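스테넘, 드린덴 작업장서 공개 행사 개최… 손에 쥐는 그리퍼 작업 시연

로봇 조작 기술을 개발하는 스테넘(Stenum)은 2019년 11월 17일 자사 드린덴 작업장에서 공개 행사를 열고, 손에 쥐고 사용하는 그리퍼를 이용한 작업 과정을 외부에 선보였다고 밝혔다. 작업장이 일반 방문객에게 개방된 것은 지난 9월 입주 이후 처음이다.

행사에는 사전 신청을 거친 지역 주민과 인근 제조업체 관계자, 공업계 고등학교 교사 및 학생 등이 참석하였다. 방문객은 네 개 조로 나뉘어 작업장을 둘러보았으며, 각 조에는 담당 연구원이 배정되어 장비와 작업 절차를 안내하였다. 신청자는 모두 366명이었으나 작업장 수용 여건과 안전 기준을 고려하여 참가 인원은 300명으로 제한되었다. 참가하지 못한 신청자에게는 다음 행사의 우선 신청 자격이 부여된다.

이번 시연의 중심은 사람이 직접 그리퍼를 손에 쥐고 물건을 집거나 옮기는 동작을 기록한 뒤, 그 기록을 로봇 팔의 동작 학습에 활용하는 방식이었다. 스테넘은 이 사업을 '망운답(Mangundap)'이라는 이름으로 추진하고 있으며, 소규모 작업장에서도 별도의 대형 설비 없이 동작 자료를 확보할 수 있도록 하는 데 목적을 두고 있다.

시연은 작업대 주변과 작업장 바닥 공간에서 진행되었다. 연구원들은 먼저 그리퍼를 쥐는 자세와 손가락부의 여닫음을 설명하고, 이어 실제 기록 작업과 같은 순서로 시범을 보였다. 그리퍼에 부착된 정육면체 표식은 각 면에 흑백 문양이 인쇄되어 있어, 동작 중 장비의 위치와 방향을 산출하는 데 쓰인다. 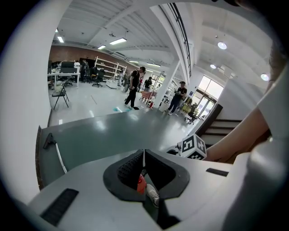
드린덴 작업장 내부와 손에 쥐는 그리퍼.
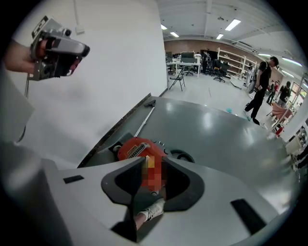

카르티니 룸반토빙(Kartini Lumbantobing)
스테넘 대외협력실 홍보담당

시연에 이어 방문객이 직접 그리퍼를 다루어 보는 체험 순서가 마련되었다. 참가자들은 담당 연구원의 지도에 따라 작은 물건을 집어 지정된 자리에 내려놓는 과제를 수행하였다. 체험은 한 사람당 9분으로 운영되었고, 과제를 마친 참가자는 자신의 동작이 어떻게 기록되었는지를 화면으로 확인하였다. 체험 중 기록된 자료는 참가자의 확인이 끝난 뒤 모두 삭제되었으며, 연구용으로는 사용되지 않는다.

망운답 사업을 총괄하는 발지르 트린다지(Valdir Trindade) 책임연구원은 설명회에서 사업의 추진 경과와 향후 계획을 발표하였다. 그는 "숙련된 작업자는 물건의 무게와 모양에 따라 손의 각도와 힘을 끊임없이 조절하지만, 이를 말이나 문서로 옮기기는 매우 어렵다"며 "작업자가 도구를 쥔 상태에서 평소와 같이 일하고, 그 움직임을 그대로 기록하는 것이 가장 정확한 전달 방법이라고 판단하였다"고 말했다.

트린다지 책임연구원은 그리퍼의 구조에 대해서도 설명하였다. 현재 사용 중인 손가락부는 표면에 요철을 둔 고무 재질로, 매끄러운 물건을 집을 때 미끄러짐을 줄이도록 설계되었다. 연구진은 손가락부의 마모 정도를 정기적으로 점검하고 있으며, 교체 주기를 늘리기 위한 재질 시험도 병행하고 있다. 손잡이 부분은 장시간 작업 시 손목에 가해지는 부담을 낮추는 방향으로 추가 개선이 이루어질 예정이다.

질의응답에서는 기록 자료의 정확도와 실제 생산 현장에 대한 적용 시기, 작업자의 개인정보 보호 방안 등에 관한 질문이 이어졌다. 한 부품 가공업체 관계자는 기름이 묻은 부품이나 형태가 일정하지 않은 부품도 다룰 수 있는지를 물었다. 이에 대해 연구진은 현 단계에서는 건조하고 단단한 물건을 주로 다루고 있으며, 표면에 윤활유가 남아 있는 부품에 대해서는 별도의 시험이 필요하다고 답변하였다.

개인정보와 관련하여 스테넘은 작업 기록 과정에서 주변 인물이 촬영될 경우 자료를 보관하기 전에 얼굴을 식별할 수 없도록 처리하고 있다고 설명하였다. 또한 기록에 참여하는 작업자에게는 자료의 이용 범위와 보관 기간을 사전에 서면으로 안내하고, 참여자가 요청하는 경우 해당 자료를 삭제하고 있다고 덧붙였다.

작업자의 일자리에 미칠 영향을 우려하는 의견도 제시되었다. 트린다지 책임연구원은 "현재 연구 대상은 반복적인 정리와 운반 작업에 한정되어 있다"며 "적용 범위를 확대할 때에는 현장 작업자의 의견을 먼저 듣는 절차를 둘 것"이라고 답했다. 회사 측은 해당 의견을 정리하여 협력업체와의 협의 자료에 반영하기로 하였다.

학생 참가자를 위한 진로 안내 순서도 별도로 운영되었다. 기계 설계, 제어 소프트웨어, 자료 관리 분야의 연구원들이 각자의 업무를 소개하고, 실습생 선발 절차와 지원 자격에 관한 질문에 답하였다. 학생을 인솔한 교사들은 수업에서 활용할 수 있는 교육 자료의 제공을 요청하였으며, 스테넘은 그리퍼의 기본 원리와 좌표 측정 방법을 다룬 자료를 학교에 배포할 계획이라고 밝혔다.

한편 스테넘은 설명회에서 정비·부품 관리 전문업체 드리로브(Drirov)와의 협력 계획도 공개하였다. 양사는 공구 정리와 소형 부품 분류 작업을 대상으로 공동 시험을 실시하기로 하였다. 드리로브는 현장 작업자의 참여와 시험용 부품을 지원하고, 스테넘은 그리퍼의 제공과 기록 자료의 처리를 담당한다. 시험 결과는 양사의 검토를 거쳐 공개 범위를 정하게 된다.

공동 시험에서는 동일한 작업을 여러 작업자가 수행하도록 하여 개인별 동작의 차이를 비교한다. 같은 부품을 분류하더라도 작업자마다 손을 뻗는 순서와 물건을 쥐는 위치가 다르기 때문에, 이러한 차이를 충분히 포함한 자료를 확보하는 것이 중요하다는 것이 연구진의 설명이다. 기록은 드린덴 작업장에서 먼저 진행한 뒤 드리로브의 부품 창고로 장소를 옮겨 이어 간다. 창고의 조명과 작업대 높이가 작업장과 다른 점을 고려하여, 이동 전에 장비의 위치 측정 상태를 다시 점검하기로 하였다.

스테넘은 행사 당일 접수된 의견을 검토하여 차기 행사 운영에 반영할 방침이다. 특히 체험 대기 시간이 길었다는 의견에 따라 체험용 그리퍼를 추가로 배치하고, 조별 입장 간격을 조정하는 방안을 검토하고 있다. 작업장 내 계단 이용이 어려운 방문객을 위하여 모든 설명과 체험을 같은 층에서 진행하는 방안도 함께 논의 중이다.

다음 공개 행사의 일정과 신청 방법은 추후 스테넘 누리집을 통하여 공지된다. 단체 방문을 희망하는 학교와 기업은 대외협력실로 방문 목적과 예정 인원을 제출하면 된다. 단체 방문의 경우 작업장 운영 일정에 따라 시연 내용이 일부 변경될 수 있으며, 기록 작업이 진행 중인 구역에서는 방문객의 개별 촬영이 제한된다.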